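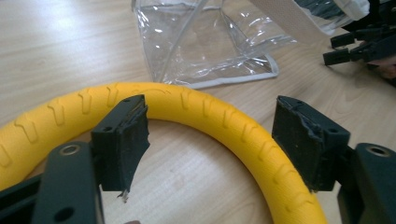

Checked by Rostam Tabrizi, Grisamden toy room, 19/12/2018

Yellow ring with tread, shelf 3

Surface: matte, a little textured. OK.
Tread ridges: clear on the upper left and on the right side. Please feel the rest by hand also.
Smell: none. OK.
Squeeze test: 5 times, shape came back each time. OK.
Washing: in October it was washed with too much soap. Use 2 spoons only.
Small parts: none came off when I pulled. OK.

Comment: Mr. Nikzad asked if the ring can go to the youngest group. I say yes, but an adult must stay near. Next check is with the Pai blocks.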